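Loose Screws, Stripped Screws and Other Small Miseries

Tuesday, September 17, 2019

I've been promising to write up my screw notes for ages, and this week the kitchen drawer front came off in my hand with a full load of cutlery behind it, so I guess it's time! I'm no carpenter. I fix things in a rented duplex with a shoebox of hand tools and a cordless driver I mostly leave on the shelf, and these are the tricks that have stuck with me.

Start with the right bit

I ruined screws for years before I figured out that the cross-shaped ones aren't all the same size. A number 2 Phillips fits most of what you find in a house (hinges, switch plates, drawer slides), but the little ones on battery covers and eyeglass cases want a smaller tip, and if you force the big one in there it just rides up and chews the slot. Put the tip in the screw and let go of the screw. If the driver wobbles, try the next size. It should sit in there snugly, almost like it's glued.

Push harder than you think. I used to put all my effort into turning, and my neighbor watched me wrestle with a gate latch one evening and finally told me to lean on it. Mostly push, a bit of turn. The latch came off in ten seconds and I was so annoyed.

When the head is already chewed up

Rubber band first. Get a wide flat one, the kind that comes around broccoli, lay it over the screw head and press the driver down through it. The rubber fills in the torn bits and gives the tip something to grab. It works for me maybe half the time, and it costs nothing, so why not.

If the band fails I go to locking pliers, assuming the head sticks up enough to bite. Clamp them on tight and turn slowly. For a head that's sunk flush you can cut a new slot across it with a little rotary tool and use a flat screwdriver. Wear glasses for that one. I mean it, those sparks go everywhere, and I have a tiny burn mark on my good gray sweatshirt to show for it.

Screws that won't hold anymore

My drawer front problem! The holes had gone big and crumbly and the screws were just sort of resting in there. What you do is pull the screw, dip a couple of wooden toothpicks in wood glue, pack them into the hole until they're snug, snap them off level and leave it overnight. Next day, put the same screw back in. For big hinge screws on a door I use a golf tee or a piece of chopstick the same way, trimmed off with a utility knife.

I did our bathroom door like this in March and it hasn't sagged since. Before that you had to lift it by the knob to get it to latch, which guests never knew, so they'd be in there rattling away with the water running and everybody in the living room pretending not to hear.

One warning about longer screws. People will tell you to just grab a longer one, and on a door frame that's fine, but on a drawer front or a cabinet door check how thick the wood is first. I once put a screw clean through the front of a painted nightstand. There is a sticker over it now. It's a nice sticker.

Keeping track of them all

When I take something apart, I draw a rough outline of it on a piece of cardboard and poke each screw through the cardboard where it came from. Egg cartons are good too, one cup per step, going left to right. The magnet bowl I got for my birthday is handy but it magnetizes everything, and then you're trying to drop a small screw into a hole and it clings to the side of your driver like a cat on a screen door.

Look before you pull anything apart, too. Two screws side by side can be different lengths, and a smaller one sitting in a corner usually has its own job to do. I take a photo on my phone from each side before I start, and another one once the cover is off.
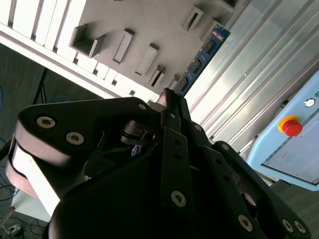 Tsutomu Hamada wrote in to say that he skips the photos and puts a dab of nail polish on each screw as it comes out, a different color for each length, with a matching dab beside the hole. He's done the same sewing machine this way three times and says he's never once had a screw left over. I love this, and I have a whole basket of polish I'll never wear, so the coral pink is moving to the shoebox.

He also asked what I do about countersunk screws, the kind with the cone-shaped underside that sit level with the surface. Mainly I try not to mix them up with the round-headed ones! A countersunk screw needs that sloped hole to sit in. If you're making the hole yourself in wood, drill your pilot hole, then use a countersink bit, or a bigger drill bit turned by hand if that's all you've got. A few twists is plenty. Keep testing with the screw, and stop as soon as it sits flush.

Odds and ends

Rub the threads on an old candle stub before driving a screw into hardwood. It goes in so much easier, and your wrist will thank you.

Where two or more screws hold a part on, start all of them by hand and leave them loose until every one has caught. Then tighten a little at a time, going back and forth. I skipped this on a towel bar and the last hole was off by a hair, so the whole thing had to come down again.

For a screw that keeps working itself loose in metal, a drop of the blue threadlocker does it. Get the blue. The red needs heat to undo and you will be sorry, especially on a stroller wheel. For stuck rusty ones, a bit of penetrating oil, go make dinner, come back and try again.

And please throw away the freebie screws from flat-pack furniture if they're the soft shiny kind. I kept a jar of 200 of them for years and every single one stripped on me. The jar now holds rubber bands from the broccoli.

Next time I want to get into squeaky hinges, so send me whatever you use on yours. I've already had one vote for bar soap.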